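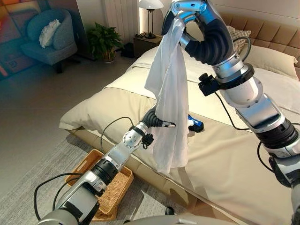 3.2 The bed as a work surface

In most homes we studied, clothes are not folded on a table. They are folded on the bed. The bed is large, it is soft, and it stands near the wardrobe where the clothes will go. But it was made for sleeping, and the person who folds there has to accept some difficulties which a table does not give. In this section we describe these difficulties as they appeared in the bedroom of the Olaniyan house.

The first difficulty is the height. The top of a mattress with its duvet is lower than a kitchen table, so a standing person bends forward during the whole task. Several participants solved this by doing the first part of the work in the air. They lifted the garment, let it hang, looked for the shoulders or the hem, and only then put it down. We call this part "opening". Chukwu, in the earlier Kutier study, treated opening as a part of folding, but we prefer to keep the two apart, as they need different movements of the hands and they fail for different reasons.

The second difficulty is the surface. A duvet gives way under the hand. When a person presses a crease into a shirt, the duvet takes a part of the pressure and the crease stays soft. Participants who cared about sharp folds moved to the firmer part near the foot of the bed, or pulled the duvet tight before they began.

Thin white fabric was a special case. On a light bedspread its edges are hard to see, and participants looked for them mainly with the fingers. Dark garments gave the opposite problem: the outline was clear on the bed, but the seams and the folds inside the garment were lost in the dark color. For these, the care label was often the most useful mark. It is pale, it is sewn in a fixed place, and it tells the person which side is in the hand.

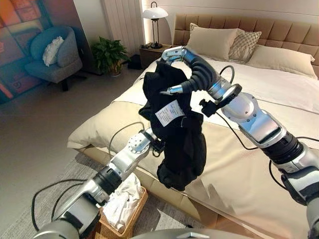

Five participants said that they always search for the label first when the garment is black, and that they learned this from a parent.

Figure 2. Opening a garment above the bed before folding. The garment is held at the top and at its lower part, and the label is visible on the dark fabric.

The third difficulty is the other things on the bed. Pillows and cushions stay at the headboard in almost all cases, and people do not move them for a small quantity of laundry. The free area is then the middle and the foot of the mattress. A bed runner, where there is one, was used in two ways. Some participants folded on top of it, as its color helped them to see the edges of white clothes. Others were afraid to disturb it and worked only behind it – this made them reach farther.

Finished piles were placed close to the foot of the bed in the Modau interviews too, so we do not believe that this habit belongs to one region only. What happens with the piles afterward, and how long they stay on the bed, is discussed in Section 3.3.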